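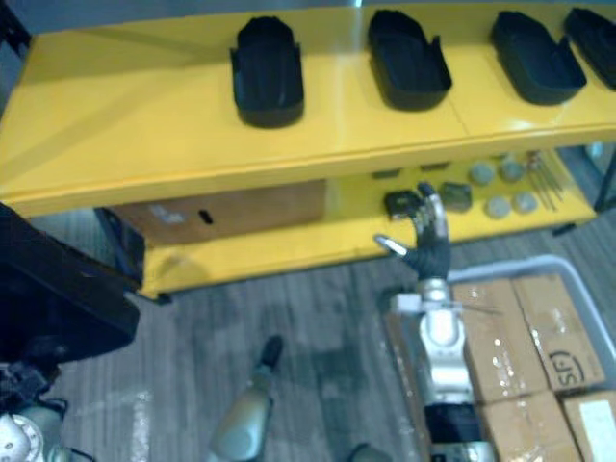 Mariann Bakos wrote back that the notes left out what a newcomer wants first, the layout of the folders and which hand did what, so both now come before anything else.

Ferkville shelf and bin recordings, data card
Last changed Jul 14, 2022

What this is

A set of recordings from a two-armed robot built in the shared workshop at Ferkville. The robot works at a yellow two-level shelf with a plastic bin on the floor beside it. There are 146 recordings, made over several evenings. The pictures on this page come from the head camera.

Folders

head — video from the head camera, one file per recording
joints — arm and hand positions, one text file per recording
notes — what the operator wrote down at the time, unedited
broken — recordings with a gap in the joint log, kept for anyone who wants to repair them

File names start with the recording number and end with the hand in use: L, R or B for both. Numbers are never reused. If a recording was thrown away, its number is missing.

The build

The arms and hands run from one computer under the bench. We call the control program Ekon, and the recorder that sits on top of it Brondberg. Both are in the same repository as this card. Géza Lakatos wrote most of Ekon. Hacer Dursun wired the arms and rewired the left one after the first week, and her drawings are in the wiring folder. The drawings still show the old plug on the left wrist. Go by the labels on the cables.

The joint log is written 48 times a second. Video and joint log are started by the same key press, but the video starts late by a small amount that changes from run to run. The offset is stored in the first line of each joint file. Apply it before you compare the two.

What is on the shelf

Black trays stand on the top level. The lower level holds small parts: grey discs, dark blocks and thin metal pins. Taped cardboard boxes sit in the bin. Positions are not fixed from one recording to the next, and the starting layout is not listed anywhere except in the video itself.

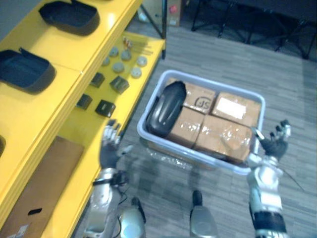

Can the left and right hands be treated as mirror copies of each other? Only for the fingers. The left wrist was rebuilt with a different gear and its zero point is 4 degrees off, so use the separate calibration file for each side.

Known faults

The clock on the recording computer was wrong for the first 2 evenings. Dates inside those files should be ignored; the order of the numbers is right.

The right thumb reading sticks near the end of its travel. It shows as a flat line in the log — the thumb itself may still be moving.

The notes are in whichever language the operator was thinking in. Ksawery Witkowska has translated the ones up to recording 60 or thereabouts, and the rest are as written.

Using the files

Free to use and change, with a mention of the Ferkville workshop. Please send corrections as a patch against the notes folder and leave the recordings alone. A second set is planned for September, with the same file layout and a new left wrist.

Questions about the recorder go to Magdolna Orbán, everything else to the issue list.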